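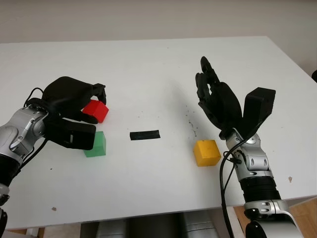
Setting out the blocks

The Cuneck box says the blocks stack on any surface. I doubt it, and a hard, flat tabletop is the safer bet. Color matters too: on a white top the red and yellow cubes are easy to pick out, and so is the green one, even though it's translucent.

1. Wipe the table and let it dry.
2. Put the yellow cube down first, away from the others.
3. Set the green cube flat, then lower the red one onto it. Let go only when the faces meet.
4. Leave it alone for 3 seconds before adding more.

Note: The leaflet promises 1,000 stacks without wear. Check the corners yourself — mine were rounding by 800.

Caution: Don't glue or tape a tower that leans. Take it down and start again at step 2.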